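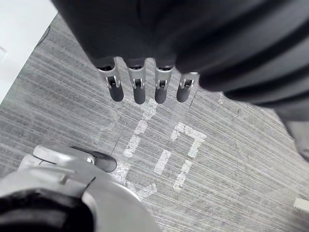
Cuatro dedos o dos: mis dudas después de la prueba

1 de abril de 2020

Llevo tiempo leyendo que la mano de varios dedos va a jubilar a la pinza de toda la vida. Yi-chun Tsai, que la defiende con entusiasmo, me dejó probarla por fin, y sigo sin verlo claro.

Vaya por delante que la mano es bonita. Carcasa oscura y redondeada, articulaciones metálicas a la vista, yemas lisas. Quizá demasiado lisas: con ese acabado algo brillante yo no le confiaría un vaso. Urmila Yadav dice que exagero y que la fuerza de cierre lo compensa. Puede ser. Le pedí los datos y todavía los espero.

Hicimos 100 agarres con cada una, las mismas piezas y el mismo operador (yo, que tampoco soy un prodigio). La pinza Drarier falló 2. La mano falló 3. Una diferencia así no demuestra nada, y por eso me sorprende que en el folleto de Celunar se hable de «otra categoría». Para llegar casi al mismo sitio hay que calibrar cada dedo por separado, y el controlador Huang se toma su tiempo en cada arranque.

La cámara de muñeca merece párrafo aparte. Con la mano montada, el propio cuerpo tapa buena parte de la vista y deja a la sombra justo lo que uno quiere mirar. Los números de cinta blanca pegados en la moqueta se leen, pero torcidos, y la cinta rasgada tampoco ayuda. Rory Jardine propone cambiar el soporte por uno de 110 milímetros. A mí me parece que eso traslada el problema a otro lado – más brazo, más vibración – aunque no lo he medido y no voy a jurarlo.

¿Le veo alguna ventaja? Con piezas blandas, sí. La mano se adapta mejor y no las marca tanto. Si mi trabajo fuera ese, me lo pensaría. Para cajas y tubos me quedo con la pinza.

En junio repetimos con las yemas rugosas que vende Flanico. Yi-chun Tsai ya da el resultado por hecho. Yo prefiero esperar a la tabla.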